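August 2021, sim cell notes (wrist cam + gripper, room B)

Picking up where I left off. Goal for today was get the simulated cell back to a known state after the April merge. Somebody's asset update moved the wrist camera mount and every saved run since has the wrong offset. Not a disaster but the old and new logs can't be mixed.

**What was wrong**

- Camera parented to the flange, should be parented to gripper body. So when the wrist rolled the view slid sideways relative to the fingers. Looked like a lens problem, wasted the morning on that.
- Finger joint limits came in from the Vistis file in mm, our loader wants meters. Clamp hid it. Fingers opened fine, closed wrong.
- Motgate scene pack overwrites the light settings on load. Have to load it first, then our config. Order matters!! Put it in the launch script so I don't forget again.

**What I did**

1. Reparented camera to gripper body, kept the old transform as a comment in the config.
2. Scaled the finger limits. Tested open / close 100 cycles, no load. Both fingers tracked each other the whole way, no drift in the log.
3. Deleted the cached collision meshes and let them rebuild. Slow. Go get coffee.
4. Reset home pose from the Skundadville sheet. NOTE the sheet has joint 4 and joint 6 swapped in the second table. First table is right. I wrote it on the sheet in pen but the pdf is still bad.
5. Ran the reach check, fingers open, nothing held. 300 poses. 2 failed, both the same thing: elbow clips the table when the target is low and close in. Those poses are dumb anyway, took them out of the set and kept a list.

Wall and window colliders are on now. They were render only before, which is how the arm got "through" the wall in the older runs. If a planner run that used to pass now fails near the window, check that before you blame the planner. Sill is the usual culprit, it sticks out from the wall and the collider has a bit of padding on it. Latch has no collider of its own. Fine for now, we dont grab it.

**Camera check**

Want the fingers in view at full open and the gripper body only along the bottom. Too much body and the object detector starts locking onto it, it really likes flat black blocks for some reason. Tilt is a tradeoff, more tilt forward = less body but you lose the finger tips on close. Left it where both tips are visible open. Haven't checked fully closed with an object, do that next.

Exposure: auto is OFF. Leave it off. With auto on, the dark red goes nearly black as soon as glass comes into view, then pumps back up when you turn away. Fixed value is in the config under wrist_cam. If someone changes the wall material they'll need to redo it.

Also the pictures on the wall. Hứa textures are loading at full res and eating memory for nothing, the task never uses them. Dropped them to half, can't tell the difference from the wrist view. Frame rate came up a little, didn't measure properly.

**Still open**

- grip force readout is noisy at rest, sits above zero with nothing in the fingers. Prob. needs a tare at startup, old cell did that by hand
- mirror the unit fix into the spare config
- rerun the failed poses with the table lowered, just to see
- tell whoever owns the Skundadville pdf about the swapped joints
- tag the old logs so they dont end up in the training split. Anything between the merge and today is suspect

Config is saved as the new baseline, old one is in the archive folder with _premount on the end. Don't edit the baseline directly pls, copy it. If the camera offset looks off again, first thing to do is print the parent of the camera node. Takes ten seconds and I'd have saved half a day.

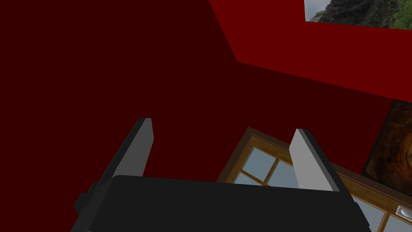

Next session start from home, fingers open, tare first, then the closed-finger check with the small block.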